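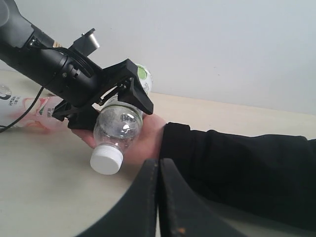

R. Hathersage

To: Undix packaging list
February 26, 2020
Re: [undix] Drink bottles, caps on or off, and what to do with labels

> Could someone settle the bottle question for the Gil building? The
> sheet by the sink says caps off, labels off, crushed flat. The sheet
> on the bin itself says caps on. The Fekska depot took our last two
> sacks without comment and then turned back the third, marked
> "mixed". As far as I can tell the contents were the same. We have
> also been tearing labels off by hand, and they don't all come off.
> Is there one rule? If so I will take both sheets down.

The sheet by the sink is the old one. Please take that one down and leave the one on the bin, subject to the corrections below. The rule changed when Fekska moved drink bottles on to their own line, and the text on the bin was updated without the sink copy being replaced.

The "mixed" mark does not refer to caps. It means that tinted plastic was found in a clear sack. I have asked for the rejection note for your third sack, which is number 321, and will forward it when I have it.

CAPS

Empty the bottle, rinse once with cold water, let out some of the air and screw the cap back on. A white screw cap on a clear bottle is acceptable and does not make the bottle "mixed". Loose caps go through the holes in the sorting drum and are lost with the fines. If you already have a tub of loose caps, send it as a separate bag and write CAPS on it.

Leave the neck ring in place. Cutting it off is slow and the blade marks the shoulder.

Do not flatten bottles end to end. The line sorts partly on shape, and a disc of plastic may be taken for a lid or a tray. Pressing the sides in by hand is enough.

LABELS

There are two cases. A short label in a band around the middle of the bottle, such as a white one with blue lettering, stays on. A wrap-around label, of the sort printed all over with leaves, flowers or fruit, should come off if it has a perforated strip. If it has no strip, leave it. The depot would sooner have the label than a bottle cut in half.

Please stop using solvent. One site tried it and the sack was refused for the smell.

Ink colour is of no interest to the depot. Neither is the language of the label. I mention this after a separate query about imported drinks with Chinese text on the label: they follow the same rules as anything else.

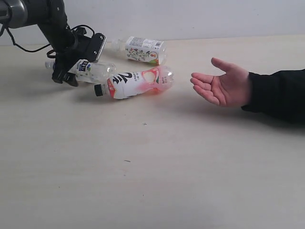
CLEAR OR TINTED

Most of the errors are made at this step. Lay the bottles on their sides on a pale surface and look through the wall of the plastic, away from the label. A white or cream table top is good for this, a dark worktop is not. A faint pink or red tint shows best towards the ends, and a waisted bottle can look clear in the narrow part and coloured at the base. Judge it on the strongest part of the tint.

Rules for the two sacks:

- no tint seen against white: clear sack
- any tint, however faint: tinted sack
- colour comes from the drink and goes when rinsed: clear sack
- cannot decide: tinted sack

The last rule follows from the depot's limits. A clear sack is passed with up to 3 tinted bottles in it and turned back at 4. The tinted sack has no limit on clear ones.

SACKS AND COLLECTION

Use the Hitach sacks with the green tie. The older ones with the drawstring split at the seam when stacked. Each site has an allowance of 13 sacks per collection, clear and tinted together, and Gil has never come near it, so there is no need to overfill them. Tie at the printed line.

Write the site name on the sack before filling it.

OPEN POINTS

Milk bottles are not covered by any of this. They are a different plastic and still go with trays and tubs.

I do not know whether sports caps with a silicone valve count as caps. The February notice from Fekska does not mention them. Keep them aside for now if you have the space.

The sheet on the bin needs one amendment: where it says "remove all sleeves", read "remove sleeves with a perforated strip". A pen correction will do until the new print is ready.

RH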